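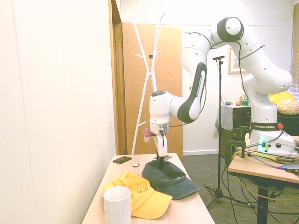
Baseball cap, dark green.

Lambert Field Cap, Model 121

The Lambert Field Cap is supplied by Radlow Institutional Clothing to parks departments, school districts, golf courses, cemeteries and other employers whose staff work outdoors for most of the day. It is an unlined baseball cap in cotton twill, sold plain or with the customer's own embroidery. Model 121 replaces the earlier Lambert Groundskeeper, which has been withdrawn. Customers holding stock of the Groundskeeper may continue to issue it alongside the new model. The two greens were dyed to the same standard, although older caps that have seen a full summer of use will be noticeably lighter.

Construction

The crown is made from six panels of medium-weight cotton twill. The two front panels are backed with a soft woven interlining, firm enough to hold an embroidered badge without puckering. The remaining panels are unbacked. Seams are taped on the inside with cotton tape in the body color. The visor has a polyethylene core and may be shaped by hand. It should not be folded flat or creased down the center, as the core will keep the fold.

The sweatband is a cotton and polyester blend, stitched in on all sides. On the Groundskeeper the sweatband was attached along its upper edge only, and a number of customers reported that it rolled outward after repeated washing. The present method was adopted following a season of wear by the grounds staff at Gakby Municipal Gardens.

Sizes

The cap is offered in an adjustable size and in a fitted range. The adjustable cap closes at the back with a fabric strap and metal slide, and suits hat sizes 6 3/4 to 7 5/8. Fitted caps are made from 6 3/4 to 8 in steps of one eighth. Fitted caps have a closed back and cannot be altered after manufacture.

To measure, pass a cloth tape around the head above the ears and across the middle of the forehead, at the height where the cap will normally be worn. Where a measurement falls between two sizes, the larger should be ordered. Cotton twill will tighten a little in the first wash, and staff who wear ear defenders or safety glasses generally prefer some ease at the temples. A sizing set containing one cap in each fitted size may be borrowed for 10 working days. The customer pays return postage.

Colors

Dark green, navy, khaki, charcoal and black are held in stock. Maroon and high-visibility yellow are made to order. The yellow cap is not certified as safety apparel and must not be issued in place of a certified garment. No cap in the Lambert range gives protection against impact.

Embroidery

Badges and lettering are sewn in our own workroom. The usable area on the front panels is 4 1/2 inches wide and 2 1/4 inches high. Lettering below 1/4 inch in height does not sew cleanly on twill and will be declined or redrawn. Artwork should be sent as a vector file where one is available. A clear printed badge or a sample of existing uniform is also acceptable, though an artwork charge will apply.

A sewn sample is sent for approval before the full order is begun. Work does not start until the approval slip has been signed and returned, and the delivery period is counted from that point. Thread colors are matched to the nearest shade on the Flilell thread card, a copy of which can be mailed on request. Exact matches to paint or vehicle colors cannot be promised.

Care

Close the strap before washing. Wash by hand or by machine in cool water with a mild detergent. Do not bleach. Reshape the crown while damp and dry over a bowl or a cap form, away from direct heat. Tumble drying will distort the visor and is not covered by the guarantee. Dark colors should be washed separately for the first two washes. Caps marked with grass or engine oil should be treated with a stain remover before the wash, and tested first on the inside of the back panel.

Ordering

Plain caps are packed in cartons of 10. Part cartons are available at the single-cap rate. Embroidered caps carry a minimum order of 10 per design, and sizes and stock colors may be mixed within that number. Public bodies may order against a purchase order, quoting stock number 2702-L for adjustable caps or 2702-F for fitted caps, followed by the color.

Customers who issue headwear each spring are asked to place embroidered orders by the end of February. Orders received after that are accepted, but April delivery cannot be guaranteed.

Returns and guarantee

Plain caps may be returned unworn within six weeks of delivery. Embroidered caps can be returned only where there is a fault in the cap or in our stitching. Seams, sweatband and strap are guaranteed for one year of ordinary use. Fading in sunlight is a normal property of dyed cotton and is not treated as a fault.

Inquiries concerning contract pricing and sizing sets should be addressed to Elsie Halliday, Institutional Accounts.

Contact Us | © Radlow Institutional Clothing. All rights reserved. | Back to top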